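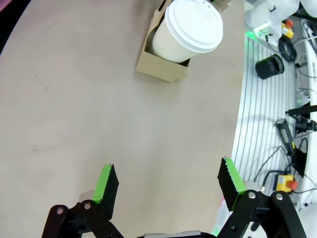

Carrier, cup, lid. The whole syllabus.

10 December 2023. Cloltport again. The method, in its full glory, is that we stop the policy whenever it goes wrong, correct it by hand, and feed only the corrections back in. Lau calls this sparse intervention. I call it nagging.

We have 1269 corrections now, out of a planned 1700, and my handwriting in the log has gone the way of my posture.
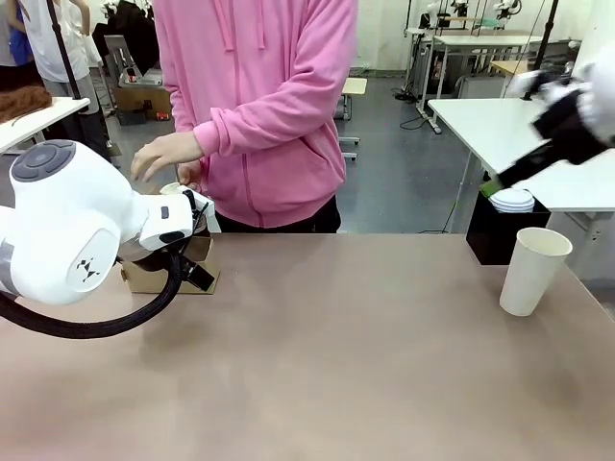
The number everyone wants is the success rate on held-out starts, and it's 70 per cent. In September it was rather less and we were rather prouder of it. Bistia's baseline needs full demonstrations and gets 2 points more – a gap I'll be describing as "comparable" in the paper.

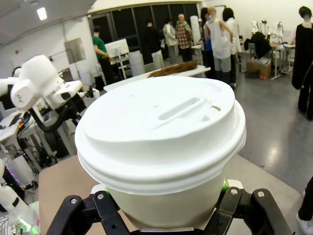
Low grip, lid on.

Still have to rerun the ablation before the Jirkville call. Out of milk at home.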